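Surar workshop gallery: teaching the arm by hand

Text by Stefaniia Koval
June 13, 2022

Welcome to our gallery page. Many people wrote to us after the open evening in Dasville and asked what we do all day with the small arm, so I promised to put some pictures with short notes. The notes became longer than the pictures, I am sorry for this. I like to write and I had a lot in my notebook.

Surar is a small workshop. We teach a robot arm simple things with household objects: pick up, turn, put back, hand over. We do not write the movement in code. A person shows it, and the arm records it. When we have enough good recordings, we train on them and let the arm try alone.

We have used two ways of showing. The first is by hand: you hold the arm itself and lead it through the task. The second is remote: you hold a smaller copy of the arm, which we call the leader, and the big one follows it. The leader was made by our colleague Maksymiv, and his name stayed on it. So when you read "the Maksymiv" below, it means the leader arm and not the man.

Notes before the showing

We began in February with leading by hand. It is pleasant work, you feel the weight of the arm and you learn quickly where it does not like to go. But your own hands come into the camera all the time, and the recordings are then full of sleeves and fingers. For a first lesson I still recommend it. For recording we now use the Maksymiv almost always.

The task for this series is called "phone, upright." The operator must take a phone by its lower part, keep it standing, move it across to the other side and let it go without a fall. It sounds like nothing. Please try it with two fingers and no feeling in them!

One full showing takes 14 seconds when the operator is calm. In the first week mine were much longer, and I was stopping in the middle to think. This is a bad habit. The recording does not know that you are thinking, it learns only that the arm should stand still there. Now I make the whole movement in my head first, then I start.

We planned 200 showings for the phone. We divide them into sets, and after every set the operator changes. I become careless when I do too many in one sitting, and Illard (this is our recording program, named after the street where we rented our first room) shows it very clearly in the curves. A tired hand makes a curve with small teeth on it.

What we keep and what we throw away

We keep a showing when the grip was made in one go and the phone stayed upright until the end. We keep also the ones where the operator made a small correction, if the correction was smooth. At first I deleted all of these because they looked ugly to me. Maksymiv asked me to stop, and he was right. Without them the arm had no idea how to come back from a small mistake.

We throw away any showing where the phone slipped and was caught by luck. From one of my sets, nine went to the bin like this. I was a little offended with myself, then I drank tea and made them again.

At the arm

The view from the wrist is the one I look at most when I check a set. The finger stands dark against the pale phone, with the side buttons one above the other, and the wall with the pink butterflies is behind.

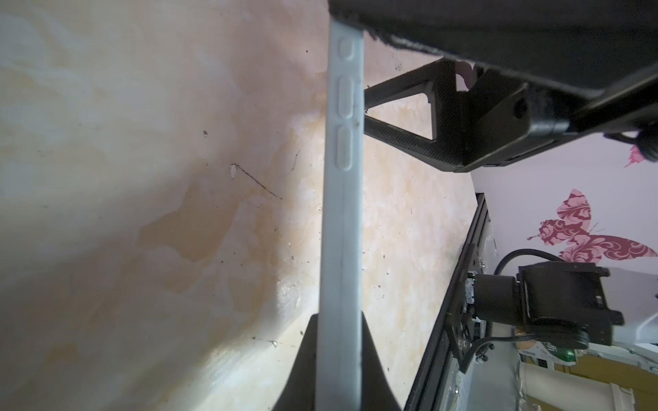
For the grip we ask every operator to come from low and to close slowly. With the Maksymiv you press a small trigger, and the trigger is more sensitive in the last part of its way than in the first. New people squeeze it as they would squeeze a bicycle brake. I tell them to think of holding an egg, but one visitor told me that she breaks eggs too, so now I only say "slowly."

The second difficult thing is the letting go. You want to open the finger and go away at the same time, and then you take the phone with you. Open, wait a moment, then go back along the same line. The wait must be short, see what I wrote about thinking.

After a set we play it back at double speed and two people watch, the one who did it and one who did not. The second person decides. We had some discussions about this rule, but I find that I forgive my own showings too easily, and I suppose others do also.

For those who wish to try

Visitors may come and sit at the Maksymiv, please write to us first so that the leader is free. You do not need to know any programming. Please wear short or narrow sleeves and leave bracelets at home, they catch on the trigger. Left-handed people are welcome, the leader can be turned to the other side in a few minutes.

The next series will be with a mug and its handle. I am already practicing the turn of the wrist for it, and it goes badly so far. More pictures will be added to this page when that series is recorded.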